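Waschtag im Wohnheim
Projektbericht im Modul Haushalt und Textilpflege, vorgelegt von Nisreen Harb
Abgabe: 6. Juli 2021

1. Ausgangslage

Im Wohnheim Voltelside teilen sich die Bewohner einen Waschraum im Untergeschoss. Wer dort wäscht, bringt die Wäsche meistens ungeordnet mit, stopft sie in die Trommel und wählt ein Programm nach Gefühl. Die Folgen kennt man: graue Handtücher, verfilzte Pullover, einzelne Socken auf der Fensterbank. Mein Projekt sollte klären, wie ein einfacher Ablauf vom Korb bis in den Schrank aussehen kann, den man ohne viel Vorwissen einhält.

Ich habe mich auf das Sortieren, das Beladen und die Pflege der Frottier- und Strickwaren beschränkt. Bügeln und Fleckenbehandlung kommen nur am Rand vor. Die Kommilitonen aus der Gruppe Rarnon haben das Trocknen im Freien übernommen, ihr Bericht liegt gesondert vor.

2. Material mit Struktur

Gerippte und gestrickte Stoffe machen beim Waschen mehr Mühe als glatte. Zwischen den Rippen setzen sich Flusen fest, und bei zu viel Waschmittel bleiben dort auch Rückstände. Helle Teile zeigen Fremdfarbe besonders schnell. Ich habe deshalb empfohlen, sie grundsätzlich getrennt von dunkler Baumwolle zu waschen, auch wenn die Trommel dann nicht ganz voll wird.
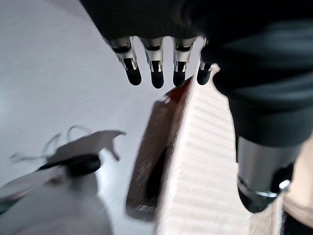
Darf man bei Handtüchern Weichspüler verwenden?

Besser lässt man ihn weg. Er legt sich auf die Fasern, und das Tuch nimmt danach weniger Wasser auf. Wem die Handtücher zu hart werden, der schüttelt sie vor dem Aufhängen kräftig aus.

Bei Strickwaren kommt die Form dazu. Nasse Maschen dehnen sich unter dem eigenen Gewicht, deshalb gehören Pullover nach dem Waschen flach auf ein Tuch und nicht auf den Bügel. Im Waschraum fehlt dafür die Fläche. Ich habe den Platz auf dem langen Regal vorgeschlagen, das bisher für leere Waschmittelkartons genutzt wird. Die Hausverwaltung will im August darüber entscheiden.

3. Sortieren

Sortiert wird vor der Maschine, direkt aus dem Korb. Zuerst kommen die dunklen Teile heraus, das Helle bleibt liegen. Das geht schneller, als alles auf dem Boden auszubreiten, und der Boden im Waschraum ist selten sauber. Jedes Teil wird kurz in die Hand genommen: Taschen leeren, Reißverschlüsse schließen, Ärmel auf eine Seite ziehen. Bedruckte Hemden werden auf links gedreht.

Anfangs hatte ich einen Ablauf mit vier Stapeln entworfen (weiß, hell, bunt, dunkel). Im Alltag hat sich das nicht gehalten, weil kaum jemand genug Wäsche für vier Ladungen hat. Übrig geblieben sind 2 Gruppen, hell und dunkel, dazu ein Netz für Feines.

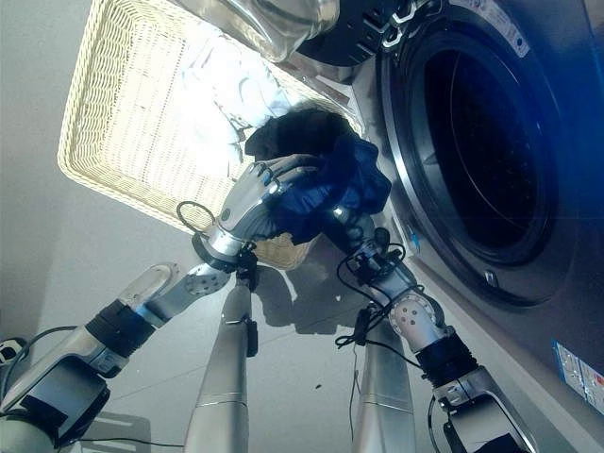 Neue dunkle Kleidung wäscht man die ersten Male am besten allein oder mit sehr Ähnlichem. Danach kann sie in die normale dunkle Ladung. Die Trommel wird locker gefüllt, oben soll noch eine Handbreit Platz bleiben. Große und kleine Teile kommen gemischt hinein, damit sich das Gewicht beim Schleudern verteilt.

4. Ergebnis

An der Erprobung nahmen 21 Bewohner teil. Das Merkblatt Meler, eine Seite mit den Schritten in Stichworten, hängt jetzt neben der Tür. Gedruckt wurden 300 Stück, die übrigen liegen im Büro und gehen an neue Bewohner. Nach Auskunft der Teilnehmer war das Trennen von Hell und Dunkel leicht zu übernehmen, das Leeren der Taschen wurde weiterhin oft vergessen.

Offen ist die Dosierung. Das Wasser in Voltelside ist hart, und die Angaben auf den Packungen wurden sehr unterschiedlich gelesen. Ein Messbecher mit fester Markierung wäre nützlich. Frau Akl aus der Werkstatt hat angeboten, beim Beschriften zu helfen.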